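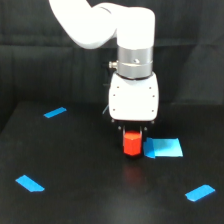

Zumura 2 사용기: 계획은 잘 세우는데 말수가 적다

로봇 팔용 작업 계획 소프트웨어를 바꾸는 일은 이사와 비슷하다. 지금 집에 불만이 없으면 안 하는 것이고, 하고 나면 박스 하나가 끝까지 안 풀린다. 우리 팀의 안 풀린 박스에는 '그리퍼 설정 파일(구)'라고 적혀 있다.

그동안 쓰던 것은 Cui였다. 무료이고, 문서는 위키와 메일링 리스트에 반씩 흩어져 있으며, 질문을 올리면 "최신 커밋에서도 재현되나요?"라는 답이 달린다. 대체로 재현된다. 그래도 정이 들어 꽤 오래 버텼는데, 10월에 운영체제를 올리면서 궤적 시각화 창이 통째로 까맣게 나오기 시작했고, 까만 창을 보며 로봇을 움직이는 일에는 나도 한계가 있었다. 그래서 Sukwood에서 파는 Zumura 2를 샀다. 연구실용 좌석 하나에 연 368달러. 결재를 올릴 때 '시각화 창이 보임'이라고 사유를 썼는데 통과됐다.

어떤 물건인가

Zumura 2는 로봇 팔의 집기와 놓기 작업을 블록 편집기로 짜고, 그 아래에서 모션 계획과 충돌 검사, 실행 감시를 한꺼번에 돌려 주는 도구다. 카메라 인식은 들어 있지 않다. 인식은 Woser라는 별도 플러그인이 맡는데, 설치 화면에는 '권장'이라고만 되어 있다. 밥그릇에 숟가락이 '권장'인 정도의 권장이다.

파이썬 쪽에서 다 할 수도 있다. 나는 주로 파이썬으로 썼고, 블록 편집기는 남에게 보여 줄 때 썼다. 화면에 색색의 상자가 연결되어 있으면 사람들이 고개를 끄덕인다. 같은 내용의 스크립트를 보여 주면 커피를 마시러 간다.

설치

설치 자체는 점심시간 안에 끝난다. 로봇 제조사 드라이버를 알아서 찾고, 관절 한계도 알아서 읽어 온다. 그리퍼는 알아서 못 읽어 온다. 손가락 모양을 우리가 바꿔 끼운 탓이기는 한데, 프로그램이 기본 손가락을 아무 말 없이 가정해 버린 것은 그쪽 탓이다. 화면 속 가상 그리퍼와 실물의 손가락 길이가 달랐고, 첫날 계획 결과는 블록 위 허공을 아주 정확하게 집는 것이었다. 궤적은 매끄러웠다. 흠잡을 데 없는 허공 집기였다.

손가락 메시를 직접 넣으려면 설정 폴더 안의 파일 하나를 고쳐야 한다. 도움말에는 '고급 사용자용'이라고 되어 있다. 그리퍼에 손가락을 다는 사람은 전부 고급 사용자인 모양이다. 고치고 나서 프로그램을 다시 켜지 않으면 충돌 검사는 새 메시를 쓰고 화면은 옛 메시를 그린다. 이 상태에서 반나절을 보낸 사람이 쓰는 글이라는 점을 감안해서 읽어 주기 바란다.

시험에 쓴 작업

작업은 일부러 지루한 것으로 골랐다. 검은 탁자 위에서 빨간 블록을 집어 하늘색 네모 위에 놓는다. 탁자에는 파란 테이프 조각을 붙여 두었고, 뒤는 검은 천이다. 블록은 위에서 보면 대략 육각형이라 손가락이 어느 면을 무느냐에 따라 잡히는 맛이 다르다. 네모난 블록이었으면 이 글이 훨씬 짧았을 것이다.

집는 동작은 위에서 똑바로 내려가는 것 하나로 제한했다. 기발한 자세를 허용하면 계획기가 기발해지고, 기발한 계획은 옆에 선 사람이 비상 정지 버튼을 찾게 만든다.

모션 계획

돈값을 하는 부분부터 적는다. 계획이 빠르고, 같은 상황에서 같은 답을 낸다. Cui는 무작위 탐색의 씨앗을 고정해도 가끔 팔꿈치를 반대로 꺾어 가며 크게 돌아왔다. 그걸 볼 때마다 팀원들이 한 발씩 물러섰고, 나중에는 바닥에 서는 위치가 저절로 정해졌다. Zumura 2는 처음에 나온 경로를 저장해 두었다가 목표가 조금 바뀌면 그 경로를 고쳐 쓴다. 블록을 손바닥 너비쯤 옮겨 놓아도 팔이 거의 같은 모양으로 내려온다. 보는 재미는 없다. 칭찬이다.

탁자에 가까운 구간도 잘 다룬다. 블록 밑동이 상판에 닿을락 말락 한 높이에서 옆으로 옮기는 작업은 충돌 검사 여유 값을 조금만 크게 잡아도 계획기가 "해 없음"이라며 드러눕는다. Zumura 2에는 특정 물체와의 접촉을 구간별로 허용하는 옵션이 있어서, 집을 때와 놓을 때만 블록과 탁자가 닿아도 된다고 해 둘 수 있다. Cui에서도 되긴 된다. 다만 접촉 허용을 켜고 나서 끄는 것을 사람이 기억해야 한다. 우리 연구실 탁자의 흠집이 전부 그 때문이라고는 하지 않겠다.

속도 제한은 답답한 편이다. 블록을 든 상태에서는 기본값이 굉장히 조심스러워서, 빨간 블록이 무슨 유물이라도 되는 것처럼 옮긴다. 설정에서 올릴 수 있고, 올리면 경고 창이 뜨고, 확인을 누르면 같은 내용의 경고 창이 한 번 더 뜬다. 두 번째 창에는 '다시 묻지 않기'가 있다. 첫 번째 창에는 없다.

인식, 그러니까 Woser

검은 배경에 빨간 블록이면 인식 시험으로는 거저 주는 문제다. 실제로 Woser는 블록을 금방 찾는다. 위치도 괜찮다. 문제는 회전각이다. 육각형에 가까운 윗면은 조금 돌아가나 많이 돌아가나 비슷하게 생겼고, Woser는 프레임마다 마음을 바꾼다. 그러면 계획기는 성실하게도 손목을 그때마다 새로 돌릴 준비를 한다. 팔은 가만히 있는데 화면의 목표 자세만 시계 초침처럼 움찔거리는 광경을 꽤 오래 보았다.

해결은 간단했다. 대칭 정보를 물체 정의에 적어 주면 된다. 대칭 차수를 넣는 칸이 있고, 넣으면 움찔거림이 사라진다. 그 칸이 '표시 옵션' 탭 안에 있다는 것이 유일한 난관이었다. 물체의 기하학적 대칭이 왜 표시 옵션인지 Sukwood 쪽에 문의했더니 "다음 버전에서 위치를 검토하겠다"고 했다. 위치 추정 프로그램을 만드는 회사의 답으로는 나쁘지 않았다.

반사도 한 가지 짚어 둔다. 탁자 상판이 약간 번들거려서 블록 앞에 불그스름한 그림자 같은 반사가 생긴다. 색 기준만으로 물체를 나누면 Woser가 반사까지 블록으로 쳐서 중심점이 탁자 속으로 내려간다. 깊이 값을 같이 쓰게 하면 나아진다. 기본값은 색만 쓰는 쪽이다. 데모 영상 속 탁자는 아마 무광이었을 것이다.

하늘색 네모를 목표로 잡는 일은 의외로 손이 갔다. 왼쪽 가장자리가 접혀서 색이 더 진하고, 윤곽도 반듯하지 않다. Woser는 접힌 부분을 네모에 넣었다 뺐다 하며 중심을 옮겼다. 새로 반듯하게 잘라 붙이면 될 일이라는 의견이 있었고 옳은 의견이었지만, 나는 소프트웨어를 리뷰하는 중이었으므로 색 범위를 넓히는 쪽을 택했다. 그러자 이번에는 파란 테이프 조각이 목표 후보 목록에 올라왔다. 결국 최소 면적 조건을 걸었다. 테이프와의 협상은 이것으로 끝났다.

오류 메시지

이 프로그램의 성격이 가장 잘 드러나는 곳이다. 무언가 잘못되면 대개 이렇게 나온다.

실행 중단 (101)

그게 전부다. 도움말에서 101을 찾으면 "실행이 중단되었을 때 발생합니다"라고 나온다. 시인의 마음으로 쓴 문서다.

로그 파일을 열면 훨씬 많은 이야기가 들어 있다. 그리퍼 응답 지연, 관절 토크 초과, 카메라 시각 어긋남이 전부 101로 묶여 있는데 로그에는 각각 멀쩡한 문장으로 적혀 있다. 그 문장을 화면에 띄워 주면 될 것 같지만, 아마 무슨 사정이 있을 것이다. 우리는 로그의 마지막 줄을 읽어 채팅방에 올려 주는 스크립트를 짰고, 그 뒤로 만족도가 크게 올랐다. 유료 제품의 만족도를 사용자가 올려 준 셈이라 할인을 물어보았으나 답은 아직 없다.

실행 감시

집은 뒤에 물체가 손가락 사이에 있는지를 확인하는 기능은 좋다. 손가락 간격과 전류를 같이 보고, 예상과 다르면 멈춘다. 기준값도 화면에서 바로 고칠 수 있다. 다만 육각형에 가까운 블록은 마주 보는 면을 물 때와 모서리에 걸릴 때 손가락 간격이 다르다. 기준을 빡빡하게 잡으면 잘 집고도 멈추고, 느슨하게 잡으면 어설프게 걸린 것도 통과시킨다. 간격 값을 하나 더 등록할 수 있으면 해결되는데 지금은 하나만 된다. 나는 느슨한 쪽으로 살고 있다.

되감기 기능도 적어 둘 만하다. 마지막 실행을 최대 90초까지 저장해 두었다가 관절 값과 카메라 화면, 계획기의 판단을 한 줄의 시간축에 놓고 돌려 볼 수 있다. 이것 하나 때문에 Cui로 돌아가지 못할 것 같다. 전에는 실패 원인을 두고 회의를 했다. 요즘은 되감아 보고 누구 코드인지 바로 안다. 회의는 줄었고 분위기는 조금 나빠졌다.

다른 사람 의견

나만 쓰면 편파적일까 봐 같은 방의 Zarmeena Mirani에게도 며칠 맡겼다. 제어 쪽 일을 하는 사람이라 계획기보다 그 아래를 먼저 뜯어보았다. 평은 짧았다. "궤적 보간은 깔끔하고, 궤적을 내보내는 주기를 못 바꾸는 건 이해가 안 되고, 아이콘은 귀엽네요." 아이콘이 귀여운지는 이 글의 범위를 벗어난다. 주기 문제는 맞는 말이다. 힘 제어를 섞어 쓰려면 하위 제어기와 박자를 맞춰야 하는데, Zumura 2는 자기 박자를 고집한다. 살짝 누르면서 놓는 동작이 필요하면 그 구간만 따로 빼서 직접 짜야 하고, 우리는 그렇게 했다. 넘겨받고 돌려주는 인터페이스는 문서대로 동작했다. 문서대로 동작한다는 말을 이 글에서 처음 쓰는 것 같다.

Cui와 비교하면

돈이 없거나, 속을 다 열어 봐야 마음이 놓이거나, 메일링 리스트의 정취를 사랑한다면 Cui가 낫다. 계획기를 직접 고쳐 논문을 쓸 사람도 Cui 쪽이다. Zumura 2의 계획기는 닫혀 있어서 왜 그 경로를 골랐는지 물어볼 수가 없다. 되감기 창의 '판단' 줄에 비용 값이 나오기는 하는데, 단위가 없다.

작업을 매일 돌려야 하고 학기마다 새 사람이 들어오는 곳이라면 Zumura 2를 권하겠다. 우리 방에 새로 온 인턴은 블록 편집기로 집고 놓기를 첫날 오후에 돌렸다. 같은 일을 Cui로 할 때는 내가 옆에 앉아 있어야 했고, 그 시간 내내 나는 환경 변수에 대해 사과했다.

업그레이드 주의

이전 판에서 올라오는 사람은 물체 정의 파일을 꼭 복사해 둘 것. 변환기가 단위를 한 번 더 바꿔 버리는 경우가 있다는 글을 사용자 게시판에서 읽었고, 읽기만 하고 넘어간 내 옆자리 사람은 화면에서 건물만 한 블록을 보았다. 계획기는 해 없음이라고 답했다. 맞는 답이다.

그리퍼 설정 파일도 마찬가지다. Cui의 것을 불러오는 메뉴가 있지만 손가락 메시는 따라오지 않고, 따라오지 않았다는 말도 없다. 불러온 직후에 가상 그리퍼를 탁자 높이까지 내려 놓고 실물과 나란히 비교해 보면 된다.

점수

계획과 되감기에는 후하게, Woser에는 보통, 오류 메시지에는 (101)을 준다. 갱신 시기가 오면 아마 또 결재를 올릴 것이다. 대칭 칸이 그때까지 표시 옵션 탭에 있으면 댓글로 알리겠다.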